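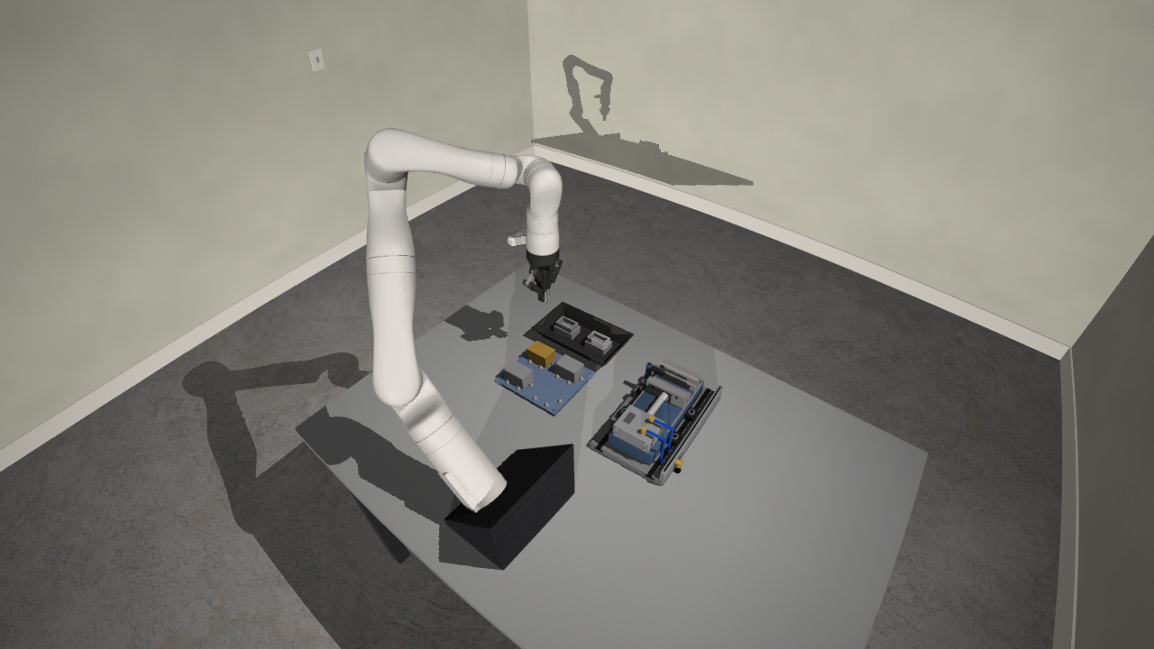
I finally finished repainting the back bedroom this week and I'm so pleased with it I keep wandering in just to look at the walls! Regular readers will know I dithered over the colour for most of the summer. I had 4 sample pots on the go at one point, all of them some sort of green, and my sister said they were the same green (they were not).

The winner was a soft, mossy shade from Trosis. It goes on thick and a bit alarming, like pea soup, then dries down into something much gentler. Two coats did the long wall, but the chimney breast drank it up and needed a third. If you've got old plaster, buy the bigger tin.

My great discovery was lining paper. The wall by the window had more bumps than a country lane, and I'd been filling and sanding it for days and getting nowhere. Hwa-young Ko left a comment on my last post telling me to stop filling and hang the paper sideways, so the joins run across the wall. Hwa-young, thank you, it's brilliant! I did the whole wall in an afternoon with a borrowed pasting table and the radio on.

The skirting boards took far longer than I'd planned, mostly because of the old gloss. I used a scraper and a lot of tea. The curtain pole is from Olletti, and I had to trim it by 220 mm with a junior hacksaw, which was oddly good fun.

Still to do: the door, the inside of the cupboard, and a shelf over the radiator if I can find the right brackets. I'm wondering about a really deep red for the cupboard. Has anyone tried red with green and not had it look like Christmas?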